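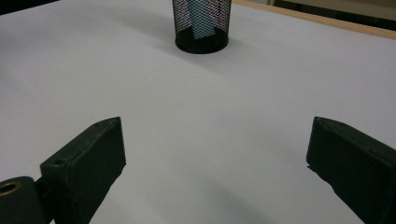 제목: Re: [집술모임] Grurell 베르무트로 만든 얼음 칵테일, 정말 되나요

지난번 메일에 이렇게 쓰셨죠.

> Falelari에 올라온 레시피대로 얼려 봤는데 네 시간 만에 딱 굳었습니다.
> 베르무트와 진을 반반 섞고 레몬즙만 조금 넣었어요. 물은 한 방울도
> 안 들어갔습니다. 냉동실은 그냥 가정용이고 온도도 안 건드렸습니다.
> 댓글이 119개나 달렸는데 실패했다는 사람이 없네요. 다음 모임 때
> 이걸로 하면 어떨까요? 병당 가격도 3,000원 정도밖에 차이 안 납니다.

저는 좀 믿기 어렵습니다. 진이 40도, 베르무트가 대개 16도 안팎인데 반반이면 섞은 뒤에도 25도가 훌쩍 넘습니다. 레몬즙을 조금 넣는다고 크게 내려가지 않아요. 그 정도 도수가 가정용 냉동실에서 네 시간 만에 막대를 꽂고 들 수 있을 만큼 굳는다는 건, 제 경험으로는 한 번도 없던 일입니다. 잘해야 슬러시고, 틀에서 빼는 순간 접시에 주저앉습니다.

혹시 진 대신 토닉이 들어간 캔 제품을 쓰신 건 아닌지요? 아니면 시럽을 꽤 넣으셨다든가. 시럽은 설탕 때문에 어는 걸 방해하지만 그래도 물이 들어가니까 전체 도수는 떨어집니다. 쓰신 병 라벨의 도수와 실제로 부은 양을 밀리리터로 적어 주시면 제가 똑같이 해 보겠습니다. "조금"은 사람마다 너무 다릅니다.

Falelari 댓글도 읽어 봤습니다. 실패담이 없는 건 맞습니다. 그런데 만들어 봤다는 사람도 거의 없어요. 대부분 "예뻐요", "주말에 해 봐야지" 하는 글이고, 조회 수 3,541이 레시피를 검증해 주는 것도 아니지요. 본문 사진의 그 빨간 막대는 색만 봐도 베르무트 반이 들어간 음료로 안 보입니다. 히비스커스차나 주스가 꽤 섞였을 겁니다.

가격 이야기도 조금 걸립니다. 3,000원 차이라고 하셨는데 어느 병과 비교하신 건가요? Surero에서 파는 Grurell은 용량이 더 작습니다. 같은 양으로 환산해 보시면 차이가 벌어질 겁니다. 그리고 베르무트는 뚜껑을 열면 냉장 보관해도 한두 달 안에 맛이 꺾이는데, 얼음 틀 하나 채우자고 새 병을 따는 건 아깝습니다. 저는 지난여름에 산 Vītola 병도 반을 조림에 썼습니다.

제가 늘 하는 비율은 이렇습니다. 베르무트 60ml, 자몽 주스 300ml, 설탕 시럽 20ml. 진은 넣지 않습니다. 이러면 3도가 안 되고 하룻밤이면 단단하게 업니다. 진 향이 꼭 필요하면 먹기 직전에 잔에 조금 붓고 막대를 담가 드세요. 녹으면서 섞이는 맛이 저는 더 낫던데, 이건 취향이니 우기지는 않겠습니다.

모임에 내는 건 반대까지는 아니지만, 누가 한 번 더 만들어 보고 정했으면 합니다. 지난번 젤리도 "분명히 굳었다"는 말만 믿고 갔다가 다들 숟가락으로 떠먹었잖아요. 이번에 시험하실 분은 저녁에 넣고 다음 날 아침에 꺼내 주세요. 네 시간째에도 한 번 열어 보시고, 틀을 기울였을 때 흐르는지만 적어 주시면 됩니다.

틀은 실리콘 말고 얇은 플라스틱이 좋습니다. 실리콘은 덜 언 걸 억지로 밀어내다가 꼭 허리가 부러집니다.

그리고 운전하실 분 몫으로 술 안 든 것도 따로 얼려야 하는데, 막대 색이라도 다르게 해 주세요. 겉으로는 구별이 안 됩니다.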